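Sorting the Coltau drawers: what I did with a term and a lot of calcite

I picked this project because I like shiny rocks, and I said so on the form, which made Birthe Hjaltadóttir (my supervisor) laugh but she signed it anyway. The department has a mineral collection left to it by an old mining family called Coltau, more than 2,000 specimens, and hardly any of them had a label you could trust. My job was to take one cabinet, the carbonates, and get it into a state where a second year could pull out a drawer and learn something.

The first drawer was a mess! Half the cards said "spar" and nothing else, a few said "Gutar, lower level", and one just had a price on it. I started with the easy tests: hardness with a copper coin and a steel point, streak on a bit of tile, then a drop of dilute acid somewhere it wouldn't show. Calcite fizzes straight away. Dolomite mostly sulks until you powder it (I got fooled by this twice, and my notebook has some rude words next to specimen 99).

Siderite was the one I really wanted to find, and I did get some, little brown curved crystals on quartz. I'd put them down as ankerite at first. Man-lok Choi let me have an afternoon on his XRD and the pattern settled it, so I had to go back and redo 12 cards. I was a bit cross but it's the best bit of the project, I think. The ones I still can't place are in a tray marked Urelen, which is the only word on their old wrapping paper and might be a village or a mine or somebody's dog.

Storage took longer than testing. Sarla Rawat showed me how to cut foam so the crystal faces don't touch anything, and I ruined a fair few sheets learning. Pyrite-bearing pieces now live in their own drawer with silica gel, well away from the calcite, as the acid it gives off when it decays would eat the lot.
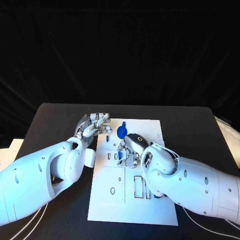 Fig. 4. White board on the table, black curtain behind.

If I did it again I'd write the new card before putting the stone down, every time. I'd also ask for the acid bottle with the working dropper. Yung-ching Hsu is taking over the sulphates in November and has my spreadsheet, my spare foam and the key to the Urelen tray, so good luck to her with that one.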